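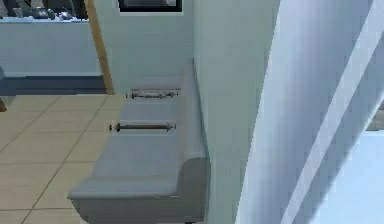 Minutes, Hawthorne trial group, February

We started at 2 with the Skekonton pick-up kit. I'd run the practice rooms at home and, gee, I enjoyed it - 600 tries, no crashes! Small items on soft seating still need work, so Grindport will be asked for their settings.

Cost came up again. Messtead want 50 a month per licence, or 60 with phone support. Most of us favoured the 60, and I said I'd query the cancellation terms.

Agreed to extend the trial. I'll book the room and bring the laptop again.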